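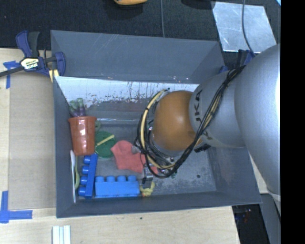
Photo: Ragnvald Skjelbred

21/07/2019, Kornstead shop notebook

OK, the glue saga continues! Picking up where I left off, with the hide glue that kept letting go on the back rail of the Batham chair (the one with the wobbly splat, not the nursing chair). I scraped both faces back to clean wood last night and made a fresh pot first thing, and I'm writing down what I did this time so I quit guessing.

Granules from the new Colta bag, soaked overnight in cold water. I went a little heavier on the water than the bag tells you to, and I think I'd do the same again. The old batch was stringy and gelled on me before I even had the second clamp on. This one ran off the brush in a nice thin sheet and I had time to fuss with the joint, which, knowing me, I was always going to do.

I also warmed the rail with the heat gun before brushing. Ragnvald has been telling me to do that since January and I've been ignoring him since January. Fine. He wins. The squeeze-out came up even along the whole shoulder, no dry gap at the left end like the last two tries.

Test blocks: I glued up 17 pairs from the maple offcuts, end grain on some, long grain on the rest, and labeled them in pencil (please don't sand the labels off, they're on the shelf over the sink). Plan is to break them once they've had a proper rest. If the long grain ones tear wood instead of popping at the line, I'm calling this recipe good and it goes on the card by the pot.

Clamps: the Bech bar clamps are still creeping. I snug them, walk off for a coffee, come back and they've given up a hair. I put paste wax on the screws, which was probably dumb, and I'm going to clean it off and try chalk on the bars. If anyone's got a better idea, write it in the margin, I'm all ears.

Money stuff, so I don't lose the slip again: $119 for glue, brushes and the replacement thermostat. The thermostat's the good news of the week, by the way! The pot sat right where I set it all morning and didn't cook the batch once.

Still to do: pull the clamps, clean up the squeeze-out while it's rubbery (warm rag, no scraping on the show side!), then dry-fit the seat frame. The front left corner block is missing and I'd like to cut a new one out of the old birch if there's a piece long enough. Finish is a question for later, but I'm leaning toward just cleaning and waxing what's there. It's got a nice color and I'd hate to strip it.

Also, we're down to the last of the 220 paper. I put it on the list.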